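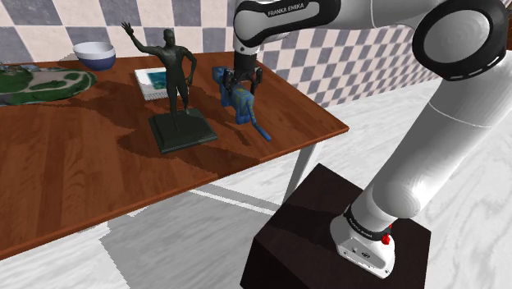 Dec 31, 2024

Right, last entry of the year, and yes I know I should be doing something more festive with it. Zaid went home at lunch and left me the good chair, so I'm getting this written up while I can still remember which change did what.

Where we'd got to: the club entry (Plodik, for anyone reading this who missed the naming argument) has to pick up things it has never met before from a cluttered table, without knocking over whatever's next to them. We only get the real Franka for a few sessions before the heats in March, so everything until then is in sim. Fine by me, the sim doesn't need booking.

Today's job was the blue toy. I put it close to the statue on purpose, because the statue is tall and has one arm stuck up in the air, and that is exactly the sort of thing our planner likes to clip on the way down. The bowl, the flat picture card and the green terrain mat stay at the back and side as clutter. The rule for now is that touching any of them counts as a fail, even if the grasp is good. Siobhán thinks that's harsh. I think the judges will be harsher!

Ran the straight-down approach first. Hover above the toy, fingers pointing down, stop, check, descend. The hover is lovely now, I could watch it all day. Last week it used to drift sideways while it was "waiting", and we blamed the controller for ages, but it was my fault – I was sending the target in the table's coordinates and reading it back in the robot's. Zaid found it in the time it took me to make tea. I've written the frame names on a bit of card and stuck it to the monitor.

Then the batch. 2000 grasps overnight with the toy turned to a random angle each time, everything else left where it was. Results were better than I'd feared and worse than I'd told Siobhán they'd be. Most of the failures are one kind: the fingers close across the end of the body, the toy tips, and the whole thing swings round on its tail. The tail is a pain generally. It's long and thin and it lies on the table, and our code for finding the middle of an object happily includes it, so the "middle" ends up nearer the back end than it should be. You'd think I'd have spotted that sooner, seeing as I picked the toy.

Things I tried for the tail:

Trimming anything thinner than the finger pads before working out the centre. Works nicely on the toy. Completely ruins the statue, which loses its raised arm and then the planner thinks there's free space up there. So we need one version of the shape for grasping and the full version for avoiding. Obvious once you've said it out loud (I said it out loud to an empty room).

Lowering the closing speed. Helped a bit with the tipping, but it makes every attempt slower and we're scored on time as well. Left it in at the halfway setting for now. Zaid, please don't change it back without telling me.

Friction. I had the toy down as very slippery for some reason, I think left over from the Antunes test objects. Put it up to something sensible and half my worries went away, which makes me suspicious of every number from before Christmas. Have marked those runs "old friction" in the results folder so we don't compare them by accident.

Statue hits: 18 in the whole batch. I went through all of them and they're nearly all the same, with the hand (ours) coming in rotated so that its wide side faces the statue. A quarter turn of the wrist would miss it. The planner doesn't know it's allowed to prefer that, so that's the next bit of work, and I'd quite like Siobhán to have a go at it as she wrote the wrist limits in the first place.

One small moan. The shadows are very hard-edged at the moment and the camera side of things hates them. Run 3694 is the one to look at: it decided a patch of shadow was an object and made a really confident plan to pick it up. Softer lights are on the list. I don't want them too soft though, because the hall where they hold the heats has horrible spotlights, or it did when the Travetti lot were moaning about it.

I haven't touched the checkerboard wall. I know it's ugly, but I like having something back there that shows me straight away if the camera has shifted.

To do when we're back:

– split the shape into grasp version and avoid version (me)
– wrist preference near tall things (Siobhán?)
– softer lights, then rerun the same seeds (Zaid)
– move the mat nearer the middle and see what breaks
– ask Rerkovness about spare finger pads, they still haven't replied
– 3 new objects, none of them with tails please

Batch with the new friction is queued and it'll finish some time after midnight. Happy new year, you two. Don't look at the results before I do.

7 comments · 12 likes · Share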